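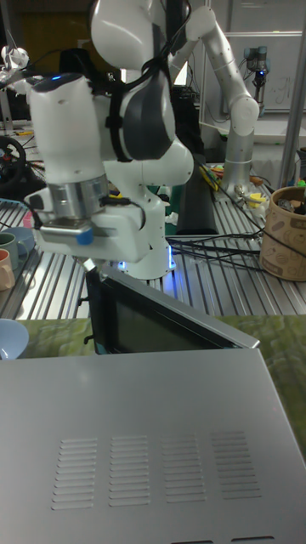
3.2 Louvred surfaces and the items kept near them

Surface-ventilated cabinets were treated separately from those with vents only at the side or rear. The distinction matters for storage, as the upper surface of a countertop appliance is commonly used as a shelf, and anything laid across the slots reduces the free area through which warm air can leave. The Gornitside inventory recorded 2,729 items of crockery and small equipment in domestic and shared kitchens. Of these, 754 were stored on or directly beside a ventilated cabinet at the time of the visit. Toasters and kettles were excluded, as neither offers a usable flat surface.

Each cabinet was coded for finish, number of slot groups, arrangement of the groups and type of door. Slots were counted as one group when the spacing between neighbouring slots was constant, and a plain band of metal wider than two slots was taken as a boundary. Isolated slots near an edge were noted but not assigned to a group. Figure 3 gives a case with four rectangular groups set in a row on a brushed grey surface, each made up of narrow horizontal louvers, with two small dark slots at the edge that fall under the isolated category. The dark glass panel framed in silver was coded as "door or screen", the wider of the two door codes, which was used wherever the hinge could not be inspected.

Nearby items were coded by type and by the surface they stood on. Bowls, mugs and saucers were kept apart in the coding, although they are often stored together. Where a saucer could not be told from a small plate, a joint code was used; the light blue piece behind the two mugs in Figure 3 is such a case. Colour was recorded in plain terms (pale green, peach, light blue) and was used only to match items between visits. Small objects that could not be named were given a residual code and left out of the totals by type.

The surface under or next to the cabinet was coded as bare, covered or mixed. A mat was taken as a covering whatever its material, and a mottled pattern was noted separately, as crumbs and spills are harder to see on it and cleaning intervals reported by households may be longer as a result. Slotted tables were classed as open surfaces. They allow some air to pass from beneath, but small items placed on them are less stable than on a continuous worktop, particularly cups with a narrow foot.

Coding was carried out by Debashish Mollah and checked against the Masundale scheme, which uses a coarser division of vent types. The two schemes disagreed on 19 cabinets. In most of these the Masundale scheme had merged adjacent slot groups into one, and the finer coding was kept. The remaining disagreements concerned door type and were settled by the rule given above. Clearance distances are reported in Section 3.3.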